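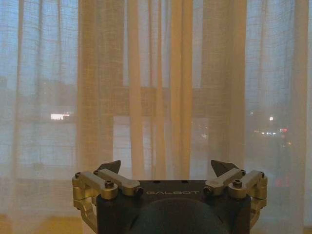 Dirura Sheer Voile Pair: a review after one winter

I bought these in November, at 30 pounds the pair, having been told by the Dirura website that they would "bring calm to any room". I'm on the ninth floor above a bus garage, so calm was always going to be a stretch.

They arrived folded to the size of a hardback book and kept the creases for weeks. The label says a cool iron. A cool iron does nothing. I hung them in the bathroom and ran the shower, which worked nicely and steamed the wallpaper off one corner.

Hanging them is easy enough if your rail is thinner than your thumb. Mine isn't. The slot at the top is meant for a net wire, so I ended up buying 2 packets of clip rings from Howlader on the high street, and they cost nearly as much as one curtain. Add that to the price in your head before you order.

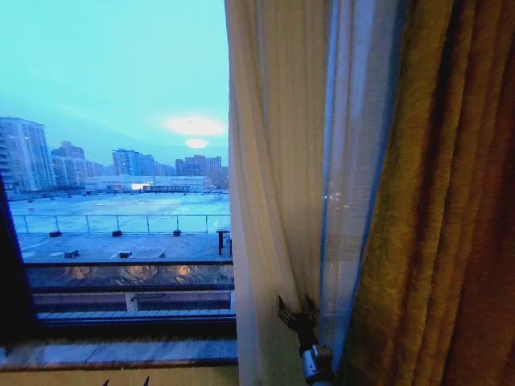 Daytime privacy is good. At night, with a lamp on, you are putting on a shadow play for the flats opposite, and you'll want a proper curtain over the top. I already had a heavy pair from Nindon, lined and very dull, and the two get along on a double rail as long as you pull them in the right order.

Washing: they come out of the machine almost dry and slightly shorter. Mine lost a good finger's width at the hem the first time and nothing since. If yours only just reach the floor, wash them before you turn anything up. I did it the other way round.
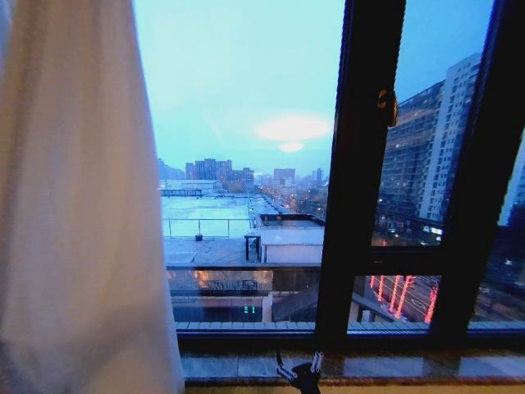 The weave does snag. Watch bands, cat claws, the corner of a laundry airer – anything will do it. You can ease the thread back with a needle if you have the patience, and you can hide it in a fold if you haven't.

I did look at the Curnedar version, which has weights sewn into the hem and hangs beautifully in the shop. It also costs more than my armchair. For a rented flat with draughty windows I'd buy the Dirura again, one size longer, and keep the receipt from the clip rings somewhere I can't see it.

Four stars. The fifth is stuck to the bathroom wall with wallpaper paste.

Posted June 17, 2026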